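### 4.3 Where the oil lives at home

The mill at Trellemura presses its walnuts in small batches, and everyone who tastes the oil in its first weeks seems to fall for it. We certainly did. What we wanted to learn was how much of that flavor survives an ordinary kitchen, and the answer turned out to be far more interesting than the shelf-life date on the label.

We followed 109 households in Mendesico and Stestov, each of which received two bottles from the same pressing, one clear and one brown. Households were told to use the oil as they liked and to keep both bottles side by side. After 60 days we collected the remainder and sent it to the tasting panel at Troncoso, along with samples from a reference batch kept in a dark cellar. The panel tasted blind, in small blue cups, and scored each sample for nuttiness, bitterness and staleness.

The clear bottles lost their nutty character first, and the gap was widest in kitchens where the oil stood out in the open. In 17 households the clear bottle was scored as stale while its brown neighbor was still judged pleasant by every taster. We had expected a difference, but the size of it delighted us — same oil, same shelf, same cook, and two quite different salads.

Placement mattered almost as much as glass. Oil kept behind a door did well in either bottle. Oil kept next to the stove did poorly in either bottle, and here we can't separate the effect of light from that of warmth. Several people in Stestov kept theirs on a windowsill for the view of it, a habit we understand completely and would gently discourage. Bottle size had a smaller effect: the 200 milliliter bottles were emptied faster, so there was often too little left for a full set of scores.

**Figure 3.** Rendered kitchen view: dark brown bottle over a white marble countertop.

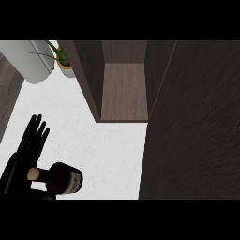 Light reaches a bottle from more directions than most cooks suppose, and the surface beneath it deserves a place in future work. A pale worktop sends part of the room's light back up, so a bottle can be lit from below as well as from the window. The pairing in Figure 3 is a useful one to keep in mind, with white marble underneath and dark brown glass as the oil's main protection, while the dark wooden cabinets behind would return much less light. We didn't record worktop color in the first round. It has been added to the questionnaire for the next pressing, together with the distance from the bottle to the nearest lamp.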